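Berkcombe Shared Workshop, two-arm build: minutes

Last updated 14 March 2021

Present: Marisol Contreras (notes), Dong-hyun Pyo, Zyanya Tlapale.
Apologies: Emiliano Bautista.

1. Cable ties. Zyanya to order a bag of 50.

2. Tray task. Dong-hyun wants the small red pieces and the yellow tray kept for now — agreed.

3. Spending stands at $325. No change.

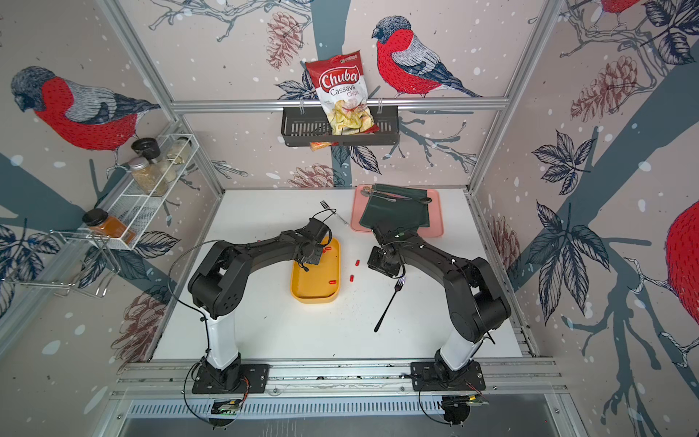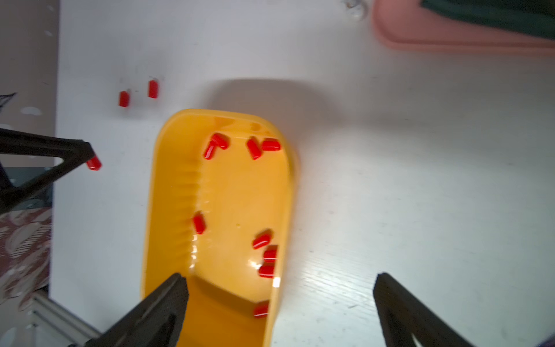
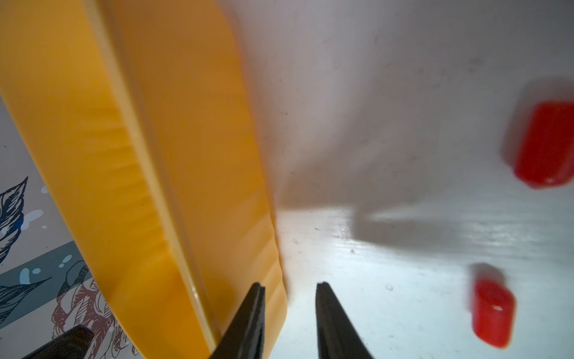 Filed under: Workshop Builds

4. Wrist views. Marisol to compare how the grippers look next to the yellow plastic before any change to the fingers.

5. Next meeting in August.

9 shares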